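News > PC > Patches and updates

Sketorham build 2318 replaces the turn timer and changes how disconnects are scored

2021-02-03

Mivo has released build 2318 of Sketorham, its two-player tactical game, on PC. The update moves the turn timer from the player's machine to the match server, rewrites the rules for dropped connections and retires the old replay format. It is a 390 MB download and is required for online play. Offline skirmishes and the campaign still run on the previous build, though the launcher will keep prompting for the update.

The timer is the main change. Until now each client ran its own countdown and told the server when it had reached zero. A client that stalled while loading an animation could therefore lose or gain time against the opponent's, and the two players could see different values on screen. From build 2318 the server holds the only countdown. Clients show a local copy, corrected each time a message arrives.

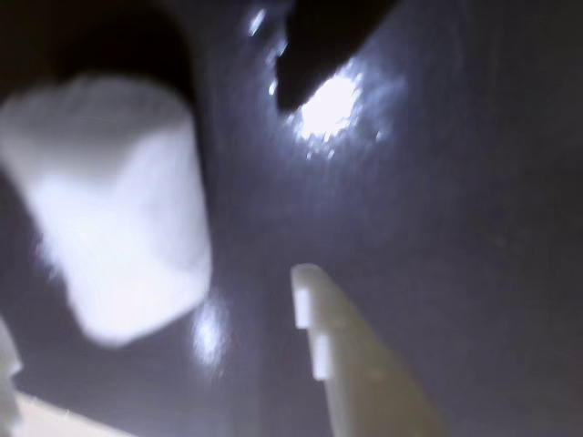

A white block with rounded corners against a dark, glossy surface.

Orders are now accepted up to 300 milliseconds after the server's countdown ends, provided they were sent before the player's own display reached zero. Mivo calls this the grace window. Orders that arrive later are dropped and the turn is passed with whatever had been confirmed up to that point. Under the old system a late order cancelled the whole turn, including moves that had been confirmed well inside the limit.

"The old timer was written for a prototype that ran over a local network," said Hamish Pringle, network programmer at Mivo. "It survived longer than it should have. We patched it whenever a report came in, and most of those patches have been taken out in this build."

Pringle said the grace window is the same for every region and will not be widened for players on slower connections. A player whose messages regularly take longer than the window to reach the server will see a yellow marker next to the clock, and matchmaking will prefer opponents on a nearer server where one is available. The marker is visible to both sides.

Disconnects are handled differently as well. Previously, a player who dropped out of a ranked match had until the end of the current turn to come back, so someone who lost their connection early in a turn had far longer than someone who lost it near the end. Each player now has a reconnection allowance that covers the whole match and drains only while they are absent. If it runs out, the match is scored as a loss for the absent player. Where both players are absent together, neither allowance drains for the first minute, and after that the match is voided and neither rating changes.

The allowance is shorter in the quick mode than in the standard one. Neither value can be changed in ranked play, but hosts of private lobbies can set both, or turn the allowance off.
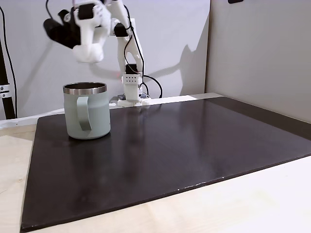 Replays saved in earlier builds will not open in 2318. The old files stored the client's countdown with each order, and the new playback code has no use for it. Mivo has put a converter in the tools folder of the installation. It reads the old file, discards the timing data and writes a new one with evenly spaced turns. The order of moves, the map seed and all dice results are kept. Commentary markers are kept too, but they attach to the start of a turn instead of the moment at which they were placed.

The converter works on one file at a time and has no window of its own, so it has to be run from a command prompt. A version that can take a whole folder is planned. Players who want to keep watching old replays with the original timing can stay on the previous build in offline mode.

All 17 ranked maps have been re-exported for the update. On most of them nothing has changed for the player. Two of the river maps have had their bridge tiles corrected, after a fault that let heavy units end a move on a square marked as impassable. Custom maps made with the public editor do not need to be exported again, but the editor itself must be updated before it will save to the new format.

Carretero, which publishes the game, said the console version would follow once it has passed certification. It gave no date. Cross-platform matches are switched off until then, because the two timers cannot be made to agree. Console players can still be matched with each other, and friend lists and cosmetic items are unaffected.

The update arrives between seasons of the Flornico Open, the largest of the independent Sketorham leagues. The Flornico qualifiers had been using a house rule under which a referee could restore up to one turn after a timer fault. Amparo Gallardo, who oversees rules for the league, said it would be withdrawn.

"Referees were being asked to judge whose clock was right when neither could be checked," Gallardo said. "With one clock on the server there is a log, and the log can be read. We will accept the log as final for any dispute over time. Disputes over a crash will still go to a referee."

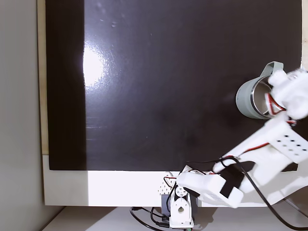 Gallardo said the league would play its first two qualifying rounds on the default reconnection allowance and look at the results before deciding whether to set its own. Teams have asked for a longer one in the knockout stage, where matches often run past an hour. The league also wants the allowance to be shown to spectators, who can currently see both clocks but have no way of telling how much time an absent player has left. Mivo has said it will add this to the spectator view, without saying in which build.

League servers will move to 2318 ahead of the first qualifier. Practice lobbies on the Flornico servers have been updated already. Entrants who need to review older matches are advised to convert their files before the league's archive is moved over, as the archive will hold only the new format from then on.

Other changes in the build are smaller. The order queue can be reordered by dragging. Line-of-sight previews now take smoke into account on the turn in which it is laid – they used to lag one turn behind. The surrender button has been moved away from the end-turn button, and asks for confirmation in ranked play. A memory leak in the lobby chat, which slowed the client after long sessions, has been fixed. Key bindings are kept, with the exception of any bound to the old pause request, which has been removed.

Known problems listed by Mivo include a clock that briefly shows a negative value when a turn is passed inside the grace window, and missing sound for the final five seconds of the countdown if the game was started with the window out of focus. The first is a display fault only. The second can be cleared by opening and closing the audio menu.

Ratings have not been reset. Pringle said a reset had been considered and rejected, on the grounds that timer faults accounted for a small share of ranked losses and were spread fairly evenly across the ladder. The next ladder reset remains set for September.

Comments

tilecounter
Does the grace window apply to reaction orders as well, or just the main queue? The patch notes only say "orders". Reactions were where I lost most of my turns to the old timer.

oldsalt_ham
Reactions count. Tested it last night with a friend in a private lobby. If the reaction prompt opens before zero you get the window, if it opens after you don't get the prompt at all.

tilecounter
Thanks, that will do me.

Brannoch
So the converter flattens all the timing. I have years of tournament replays and the pauses were half the point, you could see where somebody had got stuck. Keeping a second install for the old ones then.

mereside
Bridge fix is overdue. I had stopped playing the river maps in ranked.

pikeandshot
Console again "once certified". It was the same wording for the last build and we waited ages. At least they've turned off cross-play this time and haven't left us to find out in the middle of a match.

Brannoch
Small correction for anyone trying the converter: it wants the full path in quotes if there are spaces in the folder name. Otherwise it exits without an error and writes nothing.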